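Arlow Robotics Notes
6/17/22

1/6
Fault on the Fukermont arm: protective stop on approach to a framed panel. The depth camera reported free space where there was acrylic. The arm kept descending until the force limit tripped. No injuries, no damage to the wrist.

2/6
Clear sheet is a known weak spot for this sensor. Scratched sheet is worse. Haze and glare return a few scattered points, and the planner took those for the surface. 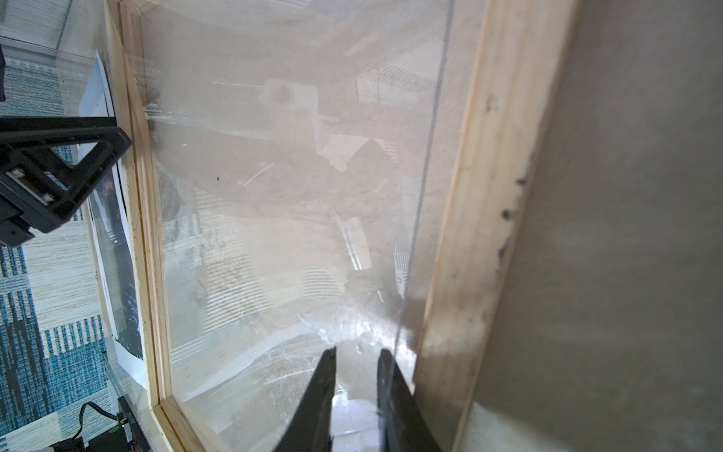 Issue 58, p. 8
The long version is in our bulletin, at the page above. Short version: the depth filter dropped 16 frames in a row and the watchdog did not complain. It should have stopped the arm at 8.

3/6
The wooden rails read correctly throughout. We now fit the plane to the rails and treat everything between them as solid.

4/6
Hardboard is opaque and matte, so depth is fine. The trouble there is the metal clips at the edge. Ait Ali's Grullari driver merges a clip with the board and puts the grasp point on it. Fingers should close on bare edge only.

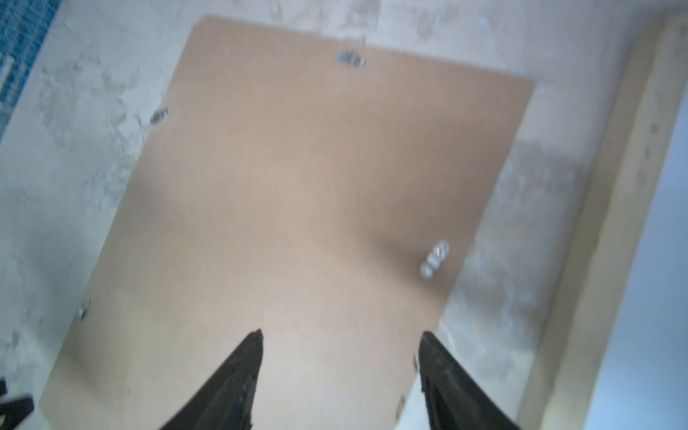
5/6
Interim settings: approach speed halved, force limit lowered, clip mask on. Keep hands clear until the stop lamp is steady.

6/6
Watchdog patch is in review. Do not clear the stop remotely.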